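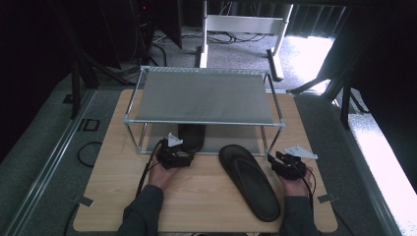
Imby Planning Toolkit: Frequently Asked Questions

By Si-eun Jang, Pakbridge
September

What does Imby do?
Imby converts recorded two-handed demonstrations into motion plans for a two-arm robot. It covers trajectory cleanup, grasp labeling and collision checking. Low-level motor control is handled by Hidness, a separate package.

Which tasks are supported in the current release?
The release supports placing and retrieving footwear on an open shelf, along with 7 related tidying tasks. The footwear model was trained on 3,750 demonstrations recorded with hand-held grippers.

Are sandals and flip-flops treated as one category?
Yes. Users may separate them in the task file. Thong straps require their own grasp label, as the planner otherwise selects the rim of the footbed.

How does the planner treat a shelf with a mesh top?
Mesh is treated as a solid surface by default. Depth readings through mesh are unreliable, and this setting should be changed only after testing in simulation.

What happens when a gripper marker is hidden from view?
Tracking continues from the last known pose for up to 65 frames. Longer gaps are flagged for review – they are not filled automatically.

How many demonstrations are needed for a new task?
Pakbridge recommends 1,000 as a starting point. Tasks that use only one hand may need fewer.

Last updated: September

Comments (3)

Marwan Sayegh: Does the 65-frame limit apply to each hand separately?

Si-eun Jang: Yes, each gripper has its own counter.

Pap: The mesh default fixed our shelf collisions. Could the label format get its own page?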